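一根棍子、一个托盘和一块布：与Natalie Heywood谈细口器皿的清洗

发布日期：2025年5月16日

Natalie Heywood在Skeltside清洗细口器皿已经有四年。送到她那里的大多是家里用旧了的东西：油壶、醋瓶、窄颈花瓶、老式煤油灯的玻璃罩，也有一些实验室淘汰下来、被人买回去插花的量筒。她的店名叫Catix，门面不大，前半间收件，后半间干活。

我们谈的是她每天都要用到的几样东西。她说很多人来店里先问用什么药水，问工具的人少，问桌子的人更少。“药水我用得很少，”她说，“温水，一点洗碗的洗涤剂，水垢重的加白醋。剩下的都是手上的事。”

她用得最多的是一种长杆的擦洗棒，一根细金属杆，头上是一团白色的软东西。店里的人就叫它棍子。这种棍子买得到现成的，她一开始也买，后来觉得头太硬，转弯的地方碰不到，就改成自己绕。杆子是从一家做窗帘配件的铺子买的，买回来先把两端磨圆，再用布擦一遍，擦到布上没有黑印子为止。

绕头用的材料她换过好几种。脱脂棉吸水快，贴着玻璃走的时候手感最好，缺点是碰到瓶底有毛刺会挂丝。海绵不挂丝，但是吸饱了水以后会胀，原来塞得进去的瓶口可能就拔不出来了。“拔不出来的时候不要硬拉，”她说，“往里面倒一点洗涤剂水，等一会儿，边转边往外退。我见过有人硬拉，杆子出来了，头留在瓶子里，然后拿着瓶子来找我。”

这类瓶子她也收，用的是一根头上弯了小钩的铁丝，伸进去慢慢把东西钩碎再倒出来。收费和普通清洗一样。

我问她头要绕多大。她说没有尺寸，看瓶口。绕好以后应该比瓶口略粗，用手指捏一捏能收进去，进了瓶子再自己松开。绕得太紧，松不开，就只能擦到中间那一条；绕得太松，转几圈就往下滑，最后金属杆的尖会露出来刮玻璃。她习惯在杆子上先缠一小段湿的线，再往上绕棉，湿线咬得住。线头压在最里面。

“新手都喜欢绕得很圆、很漂亮，”她说，“没用的。进水以后都是一个样子，歪一点没有关系，底下那一头要圆，别的地方随便。”

杆子露出来的长度也有讲究。她的原则是手永远在瓶口外面，并且离瓶口还有一掌宽。留得短了，手背会撞到瓶口，瓶口有缺的时候容易划伤。留得太长，杆子会晃，力气传不到头上去。遇到很深的瓶子，她会换一根粗一些的杆。捏的时候捏在下段，不要捏靠近头的地方，头上沾了脏水，碰到手套再碰下一只瓶子，等于白洗。

棍子洗完不平放。她把它竖起来，头朝上，等水往下走干净。平放的话，贴着桌面的那一侧干得慢，过一夜就有味道。家里没有专门的架子，插在一只装了米的杯子里也行，她自己刚开店的那年冬天就是这么做的，米后来喂了邻居的鸡。

托盘的事她讲得比棍子还多。Catix的操作台上，每一件送来的器皿从拆包开始就在托盘里，擦洗、沥水、检查都在里面，一直到重新包好才离开。托盘是白色长方形的，四面有边。她买过带花纹的，也买过透明的，都放弃了。白底上看得见碎屑，洗下来的东西是锈、是茶垢还是玻璃碴，一眼能分出来。

“看到玻璃碴就停，”她说，“瓶子里头有玻璃碴，多半是颈子里面有裂，你在外面摸不出来。这时候再往里面塞棍子，很可能就裂开了。我会打电话给客人，问他还要不要洗。”

托盘的另一个作用是把小零件拢住。灯罩拆下来会有铜圈、螺丝，油壶有软木塞，醋瓶有玻璃塞。塞子是磨砂口，一只瓶子配一只塞子，换了就漏。她早年弄混过两只，花了一个下午把店里的瓶子挨个试，才把它们配回去。从那以后一件东西一个托盘，不拼盘。忙的时候托盘不够，宁可让下一件在包装里等着。

托盘底下垫不垫东西，她和店里的人有过不同意见。垫一块湿布，托盘不会滑，可是布湿久了桌面会起印。她现在不垫，把托盘放在桌子中间，左右都留出胳膊的位置。桌面是浅色的，这一点她是搬进这间屋子以后才适应的，以前那张是深色的旧饭桌，水滴上去看不清，袖子常常湿一截。浅色的桌面容易显脏，每天收工要擦。
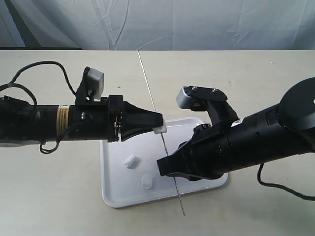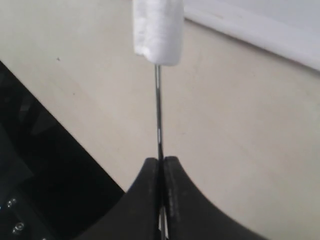 浅色桌面擦起来也有顺序。她从远的一边往自己这边擦，一次擦到底，布翻一面再擦下一道。来回擦会把碎屑推到已经擦过的地方去。桌子和布帘交接的那条缝最容易藏东西，她每个礼拜用干刷子扫一次。

布帘是搬来以后挂的，浅灰蓝色，为的是挡住后面的杂物架。挂了以后她发现检查玻璃的时候方便多了，原来架子上五颜六色的盒子会透过瓶子映过来，看不出哪里还有水渍。现在把瓶子举起来对着布看，没洗干净的地方是一层雾。颜色是随手挑的，布店里剩的一截，价钱便宜。她后来试过纯白和深蓝，纯白看不出白色的水垢，深蓝上又什么都像脏的，于是又把原来那块挂了回去。

布上都是褶子，我问她熨不熨。她说熨过一次，挂上去两天就又皱了，再没熨过。“皱不影响看瓶子。有灰才影响，有灰就会往下掉，掉在刚洗好的东西上。”所以布是常洗的，洗了拧干直接挂回去，让它自己垂着干。

光线方面，她不喜欢正对着的灯。正对着照，玻璃上全是亮点，看久了眼睛酸。她把灯放在侧面，偏低。检查灯罩的时候会把托盘转一个方向，让光从口子那边进去，里面一圈有没有擦到就很清楚。

她把整个过程给我讲了一遍，讲得不快，中间停下来接了一个电话，是Sedgwick那边的客人，问能不能寄过来。她说可以，但是塞子要单独包，瓶子里面不要塞报纸。报纸的油墨遇到潮气会印在内壁上，比茶垢难洗。

顺序是这样的。收到东西先不沾水，放进托盘，看一圈，用手指绕着瓶口摸一圈，有缺口的在单子上画出来给客人看。然后灌温水，泡。泡多久看里面是什么，茶垢半个钟头，油要久一些，干在底下的花泥有时候要泡一夜。水温不能高，老玻璃厚薄不均，热水一下去就可能裂。冬天更要当心，刚从外面拿进来的瓶子是冰的，她会先在屋里放着，放到摸上去不凉了再灌水。今年二月裂过一只花瓶，就是等得不够。

“那只我赔了，”她说，“客人说算了，我还是赔了。是我急。”

泡完把水倒掉，这时才用棍子。先用旧的头，把松动的脏东西带出来，再换新的头。棍子伸到底，贴着一边，转瓶子，不转棍子。左手托住瓶身，右手只管把杆子稳在那里。转棍子会把头拧松，棉一松就往下滑，前面说过，杆子的尖就露出来了。转完一圈往上提一点，再转一圈，一直提到颈部。肩膀的地方最难，瓶身突然收窄，头在那里总是弹开，她会把杆子斜过来，让软头的侧面去贴。

有人建议她往瓶子里放米或者碎蛋壳摇，说这样最省事。她试过，厚瓶子可以，薄的不敢。蛋壳有棱，摇久了内壁会发毛，发毛以后更容易挂垢，越洗越勤。米软一些，但是细颈的瓶子倒不干净，总有几粒卡在肩膀那里，泡胀了又要用棍子去拨。

我也问到了Ginadard，一种装在小袋里的粉末清洗剂，最近常有客人提起。她店里有一袋，是客人留下的，用过几次。她的看法是除茶垢可以，铜件旁边不要用，用完要多冲几遍，袋子开了口容易结块。她自己不进这个货。

冲洗用的是一只旧茶壶，壶嘴细，水能直接浇到瓶底。冲到倒出来的水没有泡，再多冲一遍。沥水的时候瓶口朝下，斜靠在托盘的边上，下面留一条缝透气。完全倒扣着，里面的潮气出不来，第二天一看还是一层水珠。赶时间的话，用一根干的棍子伸进去吸，头要新绕的，吸一次换一次。她不用吹风机，热风对老玻璃和热水是一回事，而且会把灰吹进去。

用过的头怎么处理，也是常有人问的。沾过油的直接扔掉，洗不出来。只沾过茶垢和灰的，拆下来用清水漂两遍，晒干，留着做第一遍的旧头。同一团棉最多用到颜色发灰，发灰就扔。她有一只铁皮盒子专门放旧头，新的放在玻璃罐里，不放在一起。店里来帮忙的人最先学的就是分清这两样。

价钱方面，普通瓶子按件算，灯罩贵一些，带铜件的再加一点。她给我看了去年的收件本，编号写到384，其中有好几页是同一位客人，家里开过小饭馆，油壶一批一批地送来。本子是手写的，每件一行，写着器皿、毛病、泡了多久、换了几个头，最后一栏是取走的日子。有六件一直没有人来取，她单独收在一个纸箱里，箱子上写着收件的月份，也打过电话，有的号码已经不通了。

她说里面有一只小的绿玻璃瓶，她很喜欢，颈子特别细，普通的棍子进不去，当时是用毛衣针绕了一层薄棉洗的，洗了两个晚上。按单子上的说明，过了期限店里可以处理，她没有处理。

我请她给想在家里自己洗的人提几句建议。她想了一会儿，先说的是找个有边的盘子。“厨房里的烤盘也可以，浅颜色的最好。水槽里洗太滑，瓶子一脱手就磕在龙头上。我收到的缺口，一半是磕龙头磕的。”

棍子可以用编织针或者细的金属串签做，尖的那头要剪掉或者磨圆。她不赞成用竹签，竹签泡了水会弯，还会在瓶子里断。棉绕好以后先在一只不要紧的瓶子里试一次，拔得出来再用到好瓶子里去。绕的时候手要干，手湿了棉会一缕一缕地粘在指头上。

再有就是不要等。瓶子空了当天灌上水，第二天一冲就干净，放上半年再洗，就得泡一夜。她自己家里的醋瓶也常常放着忘了洗，最后带到店里来，排在客人的后面。

说到接下来的安排，她想添一个深一些的托盘，现在用的边不够高，大的灯罩沥水时水会漫到桌上。她看中了一种，商家要成箱卖，她还在找愿意分着买的人。另外收件的时间也要改一改，上午她想留出来只干活，东西集中在下午收。新的时间定下来以后会贴在Skeltside店门口，要寄件的客人请先打电话，不要直接寄。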